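The Small Bin by the Sofa
August
By Najwa Qaisi

Most shared rooms have one piece of furniture that does more work than it was bought for. In the break corner at Olstead, a two-story building of rented work space, it is the blue-gray sofa. People eat lunch on it, take calls on it, and leave their jackets on it when the afternoon warms up. By four o'clock it holds more clothing than people.

I spent part of the month at Olstead because I wanted to see how a room like that gets put back in order each day, and who does it. The answer to the second part is Bilal Semaan, who manages the floor. The answer to the first part takes longer.

Semaan works to a short list that he wrote himself after his first winter in the job. Clothing comes first. Cups and food wrappers come next, then the bins, and the floor is last. He used to start with the floor and found he was doing it twice.
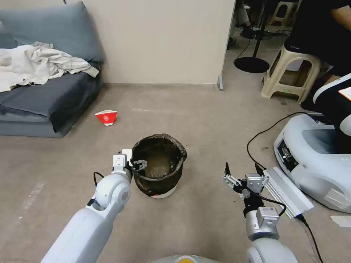 Trash is the part of the job people have opinions about. When Semaan started, Olstead had a single large bin near the elevator, and anything finished on the sofa had to be carried 2 hallways over. Much of it stayed where it was. He replaced the large bin with several small ones that can be moved to wherever the mess is. The one he keeps by the sofa is round, low and light, with a black bag turned down over the rim. A red-and-white paper cup can still end up on the floor a short way from it, as one did that afternoon, but the walk to deal with it is now a few steps.

Small bins have their own problems. They tip if they are kicked. They fill quickly at lunch. The bags are usually made for something bigger, so there is a lot of extra plastic hanging down the outside. Semaan buys his from a supplier called Zein, in cartons of 156, and says the size is a compromise. A bag cut exactly to the bin slides in as soon as something heavy lands in it. A bag that is too long gets caught on shoes. He folds the extra down as far as it will go and leaves it there.

He also does not change a bag just because the day is over. If there is nothing wet in it, it stays. By his own records the building used 2304 bags in the last year he emptied everything every night, and 1193 in the year after he stopped. The savings went toward stools, which he says the room needed more.

Clothing is harder, and no supplier sells an answer to it. Olstead has hooks by the entrance, put up by a local shop called Oden, and they are good hooks. They are also on the other side of the building from where people sit down. A person who gets warm on the sofa takes off a jacket and puts it on the sofa.

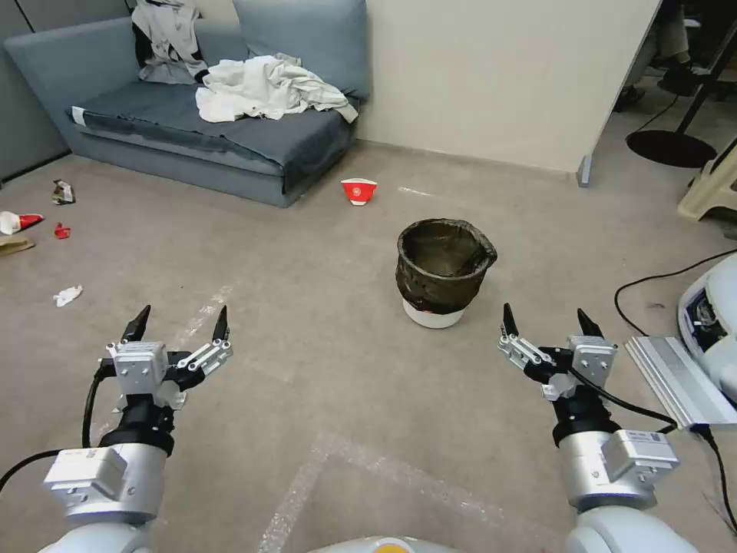

Semaan tried a basket for a while. Everything that was left out went into it, and by the end of the week it was full of wrinkled things that people had stopped looking for. Now he shakes each piece out, folds it once, and lays it over the armrest. It takes him a minute or two. The owners find their things in the place where they left them, and the seat is free for the next person.

He is less relaxed about cups. A paper cup on its side looks empty and often has a spoonful of coffee left in it, and the spot shows up the next morning. He picks them up from the rim, keeps them level, and checks inside before they go in the bag. He showed me this twice - I think he could tell I was not taking it seriously enough the first time.

The back cushion gets straightened once the seat is clear. It tends to slump over the course of a day. Then he moves the bin out of the way, does the floor, and puts the bin back within reach of the seat.

I asked whether he had considered a sign. He said there had been one, asking people to please clean up after themselves, and that it hung there until a corner came loose and somebody used the back of it for a phone number.

Comments

usov_reader: We did the same with small bins at our office. The tipping is real. A flat stone under the bag fixed it for us.

Marguerite T.: Please tell him to put a hook behind the sofa. One hook!

dlp44: Folding other people's jackets is very kind. I would have kept the basket.

Related

A Week of Lunches in One Shared Kitchen
How to Wash a Seat Cushion Cover
Stools That Stack and Stools That Don't
Where the Coats Go: Six Hallways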